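January, still dark at 7

Woke before the alarm again and lay listening to the gutter drip, thinking about the choir. I have been putting off writing any of this down because it felt silly to make a fuss over a Christmas concert that is well and truly over, but my head is full of it and the kettle is on, so here goes.

We sang at Ritbridge in the end, after all that to and fro over the hall at Ullness, and I do think it was the better choice. The sound in there is lovely, it comes back to you off the far wall a moment late, and the altos (us!) could hear ourselves for once. Rigoberto Camacho took the slow piece far slower than he ever had in practice and I thought my lungs would give out on the last page, but oh, it was worth it. I stood there with my folder shaking and felt about nineteen.

The collection came to £2,307, all of it for the roof. They need 3,000 before the builders will even put a date in the book, so we shall be singing again at Easter, I expect, and I can't say I mind one bit.
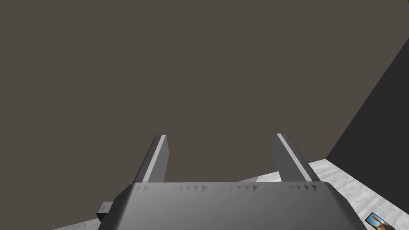 Later, after tea

Rang Mum in Jendau and played her the recording down the phone, which was a mistake, as she talked all the way through it and then asked when we were going to start. We had a good laugh. She says I must drink warm water with honey and stop shouting for the dog in the cold. She may be right, my throat has been scratchy for days.

New music arrived for the spring term, 2 pieces, one of them in Latin and one by somebody called Cuevas whom I had never heard of. I went through the Cuevas at the piano with one finger. There is a horrid leap on the second page, but the tune underneath is so pretty that I kept going back to it and let the potatoes boil dry.

Must find my pencil before practice, and take back the spare folder I borrowed.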